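Getränke vom Schreibtisch in den Kühlschrank räumen: eine Anleitung für Leute, die das eigentlich schon können

Eisteeflaschen wandern in kleinen Büros nur in eine Richtung, nämlich vom Kühlschrank zum Schreibtisch. Der Rückweg ist auf keiner Karte verzeichnet. In unserem Zimmer bei Vorusus hat sich deshalb eine Runde am späten Nachmittag eingebürgert, die 5 Minuten dauert und über die alle stöhnen, auch die, die nie drankommen.

Was man braucht: einen feuchten Lappen, einen Filzstift, zwei Hände.

Schritt 1: Den Tisch abgehen

Am hinteren Ende anfangen, dort, wo der Tisch um die Ecke geht. Der Winkel hinten ist der natürliche Lebensraum von allem, was man nur kurz abstellen wollte. Kleines Zeug zuerst wegnehmen, große Flaschen zuletzt, sonst steht man mit vollen Armen vor einem halbvollen Tisch. Angebrochenes nach vorne stellen, Ungeöffnetes daneben.

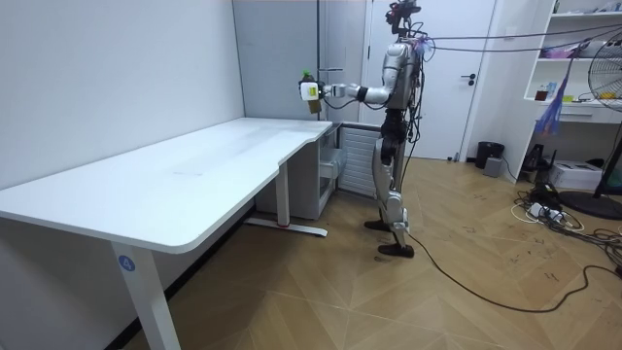 Bei uns in Tilthorpe machen wir es genau umgekehrt, erst die großen Flaschen, dann der Kleinkram, schrieb Iwasaki unter die erste Fassung dieser Anleitung, und wer die kleinen Sachen zuerst wegräume, habe danach keine Lust mehr auf die großen. Das mag sein. Ich bleibe bei meiner Reihenfolge, nehme den Einwand aber zu Protokoll.

Schritt 2: Deckel prüfen

Jeden Schraubverschluss einmal nachziehen. Auch den, der zu aussieht. Gerade den. Ein Rest von 200 ml Tee reicht völlig, um ein Gemüsefach unter Wasser zu setzen, und Zuckertee klebt in Ritzen, von deren Existenz der Hersteller vermutlich selbst nichts weiß. Klebrige Flaschen jetzt abwischen. Auf angebrochene kommt mit dem Filzstift ein Strich in Höhe des Pegels, wenn man in einem Büro arbeitet, in dem so etwas nötig ist. Wir arbeiten in so einem Büro.

Schritt 3: Tragen

Eine Hand an den Hals, die andere unter den Boden. Das wirkt bei einer Teeflasche übertrieben feierlich, als würde man einen Jahrgangswein präsentieren, aber dünnes Plastik gibt nach, wenn man es nur in der Mitte packt.

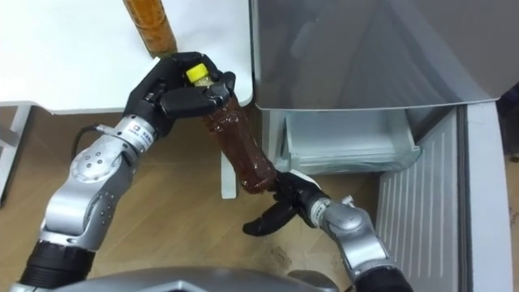

Immer nur eine Flasche auf einmal. Ich weiß, dass 3 gehen. Ich weiß auch, wie der Holzboden danach aussieht und wie lange man mit Socken daran hängen bleibt. Wer unbedingt Wege sparen will, stellt die Flaschen vorher an die Tischkante, die dem Kühlschrank am nächsten ist, und zwar eine Handbreit von der Ecke weg.

Schritt 4: Platz schaffen

Vor dem Einräumen die unteren Schubladen herausziehen und hineinschauen. Die Tür dabei ganz öffnen, denn halb offen klemmt bei vielen Geräten das Fach, und dann wird gerüttelt, und dann geht etwas kaputt. Was sich dort unten findet und keinen Namen mehr trägt, ist herrenlos. Was keine Form mehr hat, erst recht.
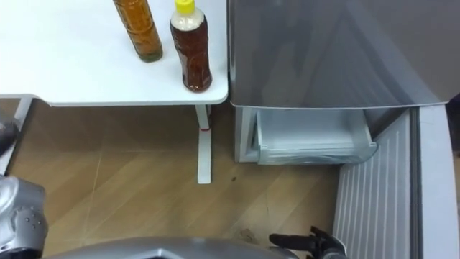
Hohe Flaschen gehören aufrecht in die Tür, sofern das Fach sie lässt. Passt das nicht, kommen sie liegend in eine Schublade, der Verschluss leicht erhöht, mit einem gefalteten Tuch darunter. Angebrochene Flaschen lege ich grundsätzlich nicht hin, siehe Schritt 2, siehe Gemüsefach.

Schritt 5: Tür zu

Andrücken, bis die Dichtung rundum anliegt, und noch einmal von der Seite schauen. Danach den Tisch abwischen, auch die Ränder, die die Flaschenböden hinterlassen haben. Den Lappen auswaschen und aufhängen. Über die Aufteilung der Fächer führen wir eine Liste namens Ernine, sie hängt innen an der Schranktür und wird von allen geschätzt und von 2 Leuten gelesen.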